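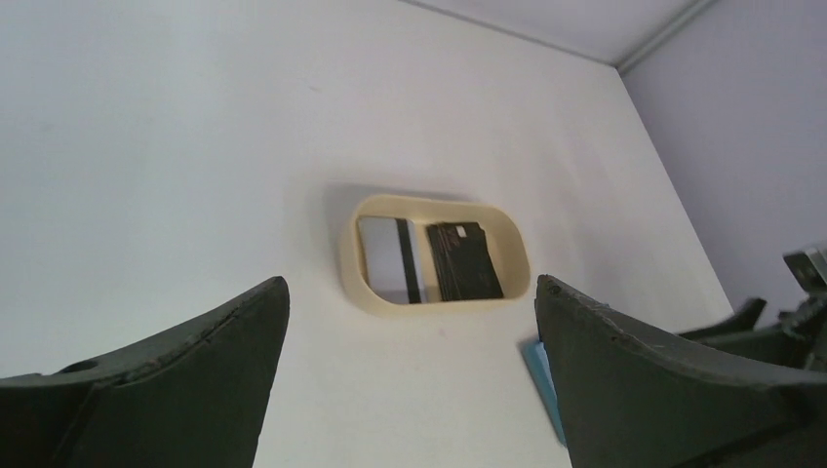
*Parede branca, teto branco, a do lado puxando para o lavanda.*

**ghassan_b**
Pessoal, terminei a segunda demão no sábado e estou apaixonado! O corredor era bege desde que comprei a casa e agora parece ter o dobro da largura. Usei o fosco da Windard, duas demãos, rolo de lã baixa. Minha dúvida é o teto: deixo no mesmo branco ou vou para um tom mais quente?

**jolene.w**
Que delícia de corredor claro! Eu deixaria tudo igual. Pintei o meu assim em janeiro e o canto quase some, fica uma paz — e retoque vira moleza, uma lata só para tudo.

**pincel_torto**
Discordo da Jolene. Teto igual à parede fica com cara de consultório. Põe uma gota de ocre na lata, mexe bem e testa num pedaço de papelão antes.

**jolene.w**
Consultório é lâmpada fria, pincel! Troca a lâmpada e depois a gente conversa.

**marta_rodape**
Fosco em corredor marca dedo, viu? Aqui tenho 3 crianças e me arrependi. Passei para o acetinado da Ciltmont e limpo com pano úmido.

**ghassan_b**
Marta, aqui somos dois adultos e um gato velho, acho que sobrevive, rs. Gostei da ideia do papelão, vou fazer uns testes com 500 ml que sobraram.

**pincel_torto**
Isso! E olha de manhã e de noite, muda demais. Lixou entre as demãos?

**ghassan_b**
Lixei, grão 220, bem de leve. Amanhã começo o rodapé.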